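Running the Tabletop Demo at an Open Day

These steps apply to the Jada arm on the Stokent cell. Read the cell safety sheet first.

1. Power and log space
Switch on the controller before the workstation. Check free disk space. Last September's open day filled 1,997 log files by mid-afternoon and the recorder stopped without a warning. Clear old logs or point the recorder at the Teritar drive.

2. Speed limit
Set the tool speed cap to 200 mm/s. The cap resets to the default after every controller restart, so set it again after an emergency stop.

3. Homing
Home the arm with the gripper open and the barrier closed. If joint 4 faults, jog it 9 degrees in the negative direction and repeat.

4. Visitor position
Keep visitors behind the yellow line. One operator holds the enable switch and does not answer questions while the arm is moving. A second person does the talking.

5. Wrist view
Put the wrist camera feed on the large monitor. Visitors follow the task better from this view than from the side. Lock the exposure after the room lights are at their final level. Auto exposure hunts when the tool passes over a white surface.

6. Choosing and placing objects
Start with objects that separate well from the table in the wrist view. White dishes on a pale tabletop give a weak edge, and the detector sometimes drops them. Saturated colors hold up: the red condiment bottle stands out even tilted at an angle near the border of the view, and it can't be confused with the blue gripper finger. Glossy plastic does produce highlights, so if the bounding box jumps, rotate the object a few degrees and run detection again before sending a grasp. Report repeat failures to Arash Abbasi with the run number. 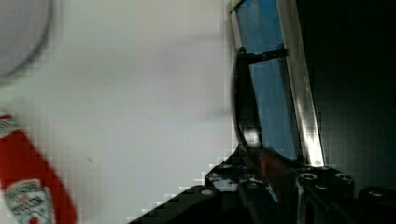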